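Whiteboards: care, cleaning and placement

Members' Notes, May 2023

Several members have asked why the mobile whiteboards on the ground floor no longer wipe clean. The short answer is that the surface has been loaded with old ink and cleaner residue over a long period. The longer answer follows, along with the routine we have settled on and a few points about moving the stands.

Surfaces

Three kinds of writing surface are in use across the building. The fixed boards in the two meeting rooms are enamel on steel. They are hard, they take a magnet, and they will tolerate almost any cleaner. The mobile boards are a mix of painted steel and coated panel, bought at different times. The painted and coated surfaces are softer. Once the top layer is scratched, ink settles into the scratches and no longer comes up with a dry eraser.

Ghosting is the faint grey trace left after wiping. In most cases it is pigment that has stayed on the board too long. Dry-erase ink contains a release agent that lets the pigment lift off. After a few days the release agent loses its effect, and after a few weeks the trace needs a liquid cleaner. Diagrams left up through January were still legible on two boards when Silviu Bratu began the cleaning trial.

The trial

Silviu divided one coated board into strips and treated each differently. A dry felt eraser removed fresh ink and did nothing for old marks. Plain warm water on a microfibre cloth removed perhaps half of the old trace. Isopropyl alcohol removed nearly all of it, but left the surface slightly tacky until it was rinsed. The Doreck board spray performed much like the alcohol and smelled stronger. Writing over an old mark with fresh ink and wiping straight away worked well on single lines and is too slow for a whole board.

The result that matters most is the rinse. Strips that were cleaned and not rinsed ghosted again sooner than strips that had only been washed with water. Cleaner residue holds pigment. A second cloth, damp with water only, followed by a dry one, made a visible difference on every strip.

Weekly routine

Wipe the whole board dry first, top to bottom. Apply cleaner to the cloth and keep it off the board edge, where liquid can get behind the facing and lift it. Work in overlapping horizontal passes. Rinse with a damp cloth, then dry. Leave the board for 18 minutes before writing on it. Cloths go in the lidded bin under the sink and are washed without fabric softener, as softener leaves a film.

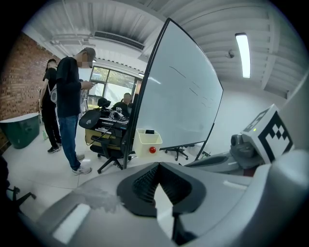 Fathima Bhuiyan wrote in to say that the routine is fine as far as it goes, but that the trays do more harm than the cleaner. In her view the dust that collects in a tray gets onto the eraser and is then rubbed straight back onto the surface. She would like trays emptied at the same time as the board is washed, and erasers replaced once the felt has gone shiny.

We agree, and the tray has been added to the routine. Lift out whatever is in it, tip the dust into a bin and wipe the inside with the used rinse cloth. Hang-on trays should be taken off the board for this where they unclip. Check the fit when you put one back. A tray that sits at an angle will drop markers on the floor whenever the stand is moved.

Markers

Store dry-erase markers flat. Stored tip up, they dry out at the nib; stored tip down, they tend to flood. Put a dead marker in the recycling tub by the printer and take a new one from the cupboard. Please don't put it back in the tray. The bulk order is now 400 markers a year, in black, blue, red and green. The Justano refillable type was considered and left for another year, as the refills cost nearly as much as a new marker.

Permanent markers are kept in a separate drawer. If one does get used on a board, go over the mark with a dry-erase marker, wipe, and repeat until it clears. Alcohol will deal with what remains.

Moving the stands

Hold a mobile board by the upright and push at waist height. Pushing near the top puts a sideways load on the base, and the small casters catch in tile joints. Lock the casters once the board is in position. Leave enough room behind a desk chair for it to roll back without striking the board, and keep walkways clear on at least one side.

Caster wheels pick up hair and thread, which winds onto the axle and stops the wheel from turning. Munther Khoury has a hooked tool for clearing them and will lend it out. Replacement casters are on hand in the 40 mm size only. Check the stem before fitting one; two of the older stands use a different thread.

Replacement

One coated board is past cleaning and will be resurfaced with adhesive film. The quote for the film is $42 a sheet, and one sheet covers one side. If it holds up, the second-worst board will be done the same way. Reports of loose edges or bubbles can be left at the front desk, with the board's location.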